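February, bench notes, started at 9:20 with coffee

Carrying on with the big bench tidy from last time. I got as far as the second drawer before giving up, so that's where I picked up again, and wow, the second drawer. Sandpaper of every grit all curled together, two tape measures (one with the first inch missing, which explains a few things about the Nollent shelf), and a bag of wood screws that had split and emptied itself into everything else. I tipped the whole lot onto an old towel and sorted it there. Much easier than picking around in the drawer with my fingers!

Screws are now in the jam jars, long ones left, short ones right. Anything bent went in the scrap can. Murray Gosselin wandered by and wanted to rescue the bent ones "for hangers" so if you find a saucer of crooked screws on the windowsill, go talk to Murray.

The Huvo glue needs a decision. Both bottles have skinned over at the nozzle. I cut the tip off one and got a decent bead out of it, tried it on two offcuts and clamped them up at 10:45. Left them on the shelf over the radiator with a note on top. Please don't pull them apart to see how they're doing, I want to give them until tomorrow morning. The other bottle I haven't opened yet.

Paper labels: I've been writing the job number on everything that belongs to a job, so 2079 is the Campbell drawer fronts and 2761 is the stool parts for Brivthorpe. If it has no number on it, I'm treating it as shop stock and it will get used. I did find one stool rung in with the Campbell pieces and moved it over. It could be a spare, I need to check it against the cut list, and the cut list is in my other jacket. Of course it is.

Tried the new pencil rail too. It's just a strip of scrap with holes drilled along it, and I made the holes a hair too tight, so the fat carpenter's pencils won't go in. Opened up four of them with the next bit up and that fixed it. I'll do the rest when the drill is charged.

Swept up after, sides first and then the middle, and wiped the bench top down with a damp rag. There's an old ring of varnish near the vise that won't budge. Scraper next time, lightly, going with the grain.

Still to do: third drawer, wax the drawer runners, order 20 sheets of 180 grit, find the lid for the paste wax (I had it in my hand an hour ago, I swear), and ask Murray where the good square went. 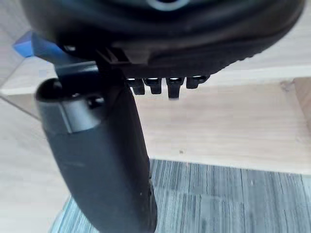
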